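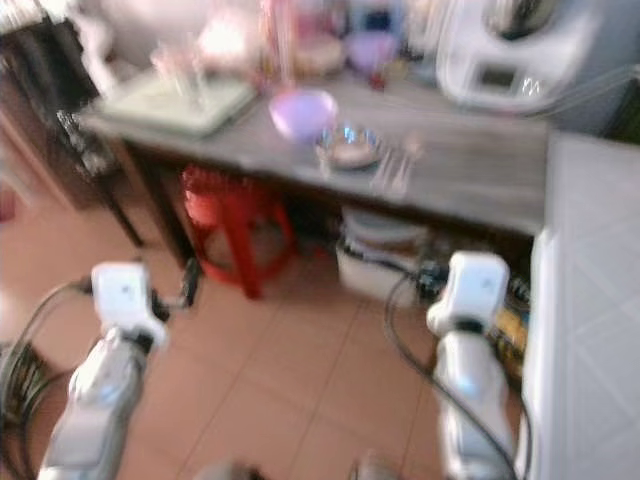
Meldale Obituaries is a set of 400 death notices and funeral home obituaries, typed up from clippings and parish newsletters kept in the town of Meldale. Each notice is one plain text file, with the spelling and line breaks left as printed. We annotated people, places, jobs and household objects. Object tags are short and literal, at the level of "red plastic stool" or "wooden table", and they turn up mostly in notices that talk about someone's kitchen or workshop.

Contents
notices/ – the 400 text files
people.csv – one row per named relative, with the relationship as stated
places.csv – birthplace, residence and burial place
objects.csv – object tags with line numbers

Splits
The test split has 208 notices and the rest are for training. Notices for members of the same family are always in the same split.

Known problems
Ages are copied as printed and don't always agree with the dates. In 3 notices the surname is spelled two ways. Maiden names are missing from most of the older clippings. The Durlow newsletter stopped printing survivors' names one December, so its later notices are short.

Removal requests
Relatives can ask for a notice to be taken out. Write to Morenike Akande and give the file number.

Transcription: Morenike Akande
Annotation and checking: Joris Van Damme
Last updated: 26/04/2024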